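Desk and shelf sorting: trays and baskets

Members at Motatden have asked which small items belong on the green trays. The Jovham guidance, revised in March, limits each tray to 3 items, with pens laid lengthwise.
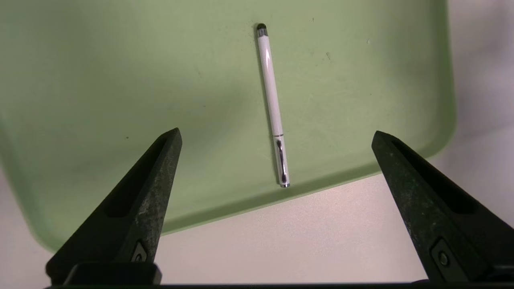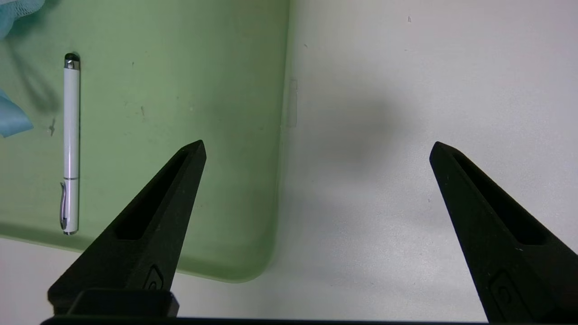
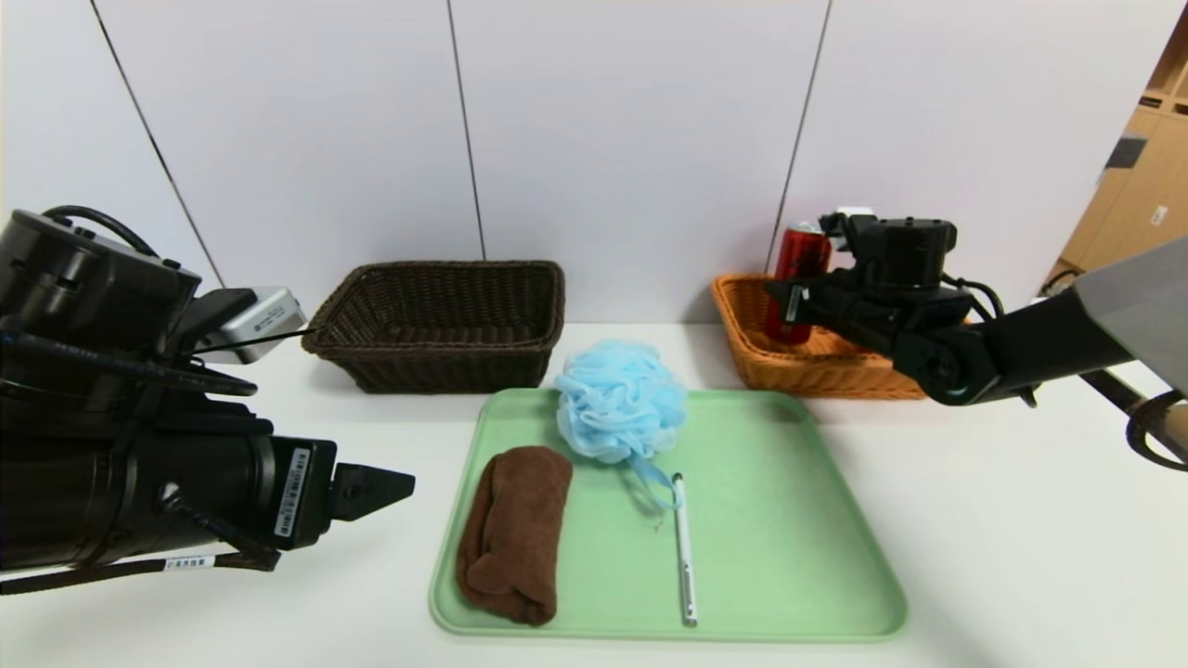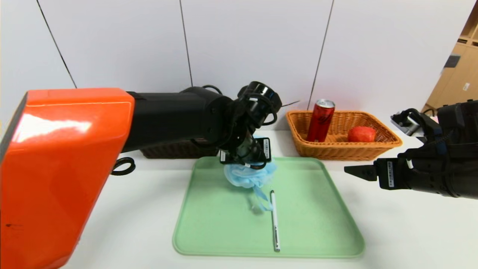 Stylus pens go back to the Abera drawer – 17 are listed there. Drinks and fruit stay in baskets, apart from cloths and bath items. Trays should be wiped with a damp cloth and dried before stacking. Two spare baskets are on order.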